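Tarnia Dog Forum > Food and Feeding > Slow feeders, anyone?

muddypaws_lurcher
Posted 20/04/2018
Right, I need to gush for a minute! Our lurcher used to hoover up her dinner before I'd even put the scoop away, and then she'd burp at us all evening. We switched to one of the Makent slow feeders (the one with the ridges) and she now has to work her way round it with her tongue like a proper little detective. I'm absolutely thrilled. Who else is using one, and what do you feed in it?

biscuit_thief
We love ours! Staffie cross, 3 years old, total bin lorry. He has 400 g a day split over 2 meals and I soak the kibble first so it sticks in the grooves a bit. He gets so excited when he hears it come out of the cupboard that he spins on the spot.

harriers_end
Going to be the grump here. I tried one with my old beagle and he got so cross he flipped it over and ate off the floor. Faster than before, if anything. I'd sooner scatter the food on the lawn and let them sniff it out. Costs nothing.

muddypaws_lurcher
Oh, scatter feeding is brilliant too! We do that in summer. Our garden is a bog from October onwards though, and I'm not keen on her eating half the flower bed with it.

Elance
Flippers need a heavy bowl. We had a Van Wyk stoneware one for our ridgeback and he has never managed to shift it, and he's a big lad. Weighs a ton when you're washing it up, mind.

harriers_end
Fair point about the weight. Mine was a cheap plastic thing. Still think the ridges are a faff to clean – wet food gets right down in there and you need a bottle brush.

biscuit_thief
Top rack of the dishwasher, done. I wouldn't put wet food in ours anyway, he has that on a lick mat and it keeps him happy while I cook.

tuppence_and_co
Been reading this with great interest, as we pick up our puppy in July and I am already buying far too much. Would you start a pup on a slow feeder or wait? I've been collecting bowl ideas all week and my folder is up to 700 things, send help. 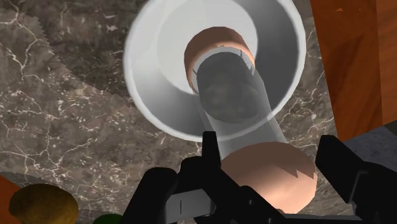 White bowl

Elance
700! I love it. I'd start with a plain shallow bowl and let the pup settle in first. Ours didn't have the ridged sort until he'd got his big teeth.

muddypaws_lurcher
Agree with Elance, and ask the breeder what they're using now so it isn't all new at once. So excited for you, what breed??

tuppence_and_co
Working cocker! Liver and white. I can't wait.

harriers_end
A cocker will eat the bowl. Congratulations though, they're smashing dogs. Try the lawn.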